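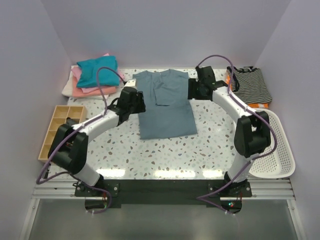
How wide should a folded T-shirt be? Match it to the shelf or drawer it goes in, then use that width for every shirt in the stack.

My shelf is 800 mm wide and takes three stacks with a gap between them, so I fold short-sleeved shirts to a bit under a third of that. The sequence I settled on in June:

Lay the shirt flat, collar away from you. Smooth from the neckline down to the hem, then out to the sleeves. Fold one side in past the shoulder seam and lay the sleeve back on itself. Repeat on the other side. Bring the hem up to just under the collar, then fold in half once more.

Stripes are easier than solids, as any skew shows at once and can be fixed before the second fold. Thin jersey shifts when lifted, so I slide it onto the stack. I sort by weight first and color second, heavy shirts at the bottom.

Duygu Kılıçarslan wrote to suggest a cardboard template. I tried one for 7 loads. It gave straighter edges but marked the softer fabrics, and I went back to folding by eye. Socks and anything small go in a divided tray. A stack higher than the shelf front leans, so I split it before that point.

Next: trousers, which need a different fold.

Recent posts
Descaling the Kirui kettle
Drawer depths compared
Labeling the linen closet
Ironing board height, measured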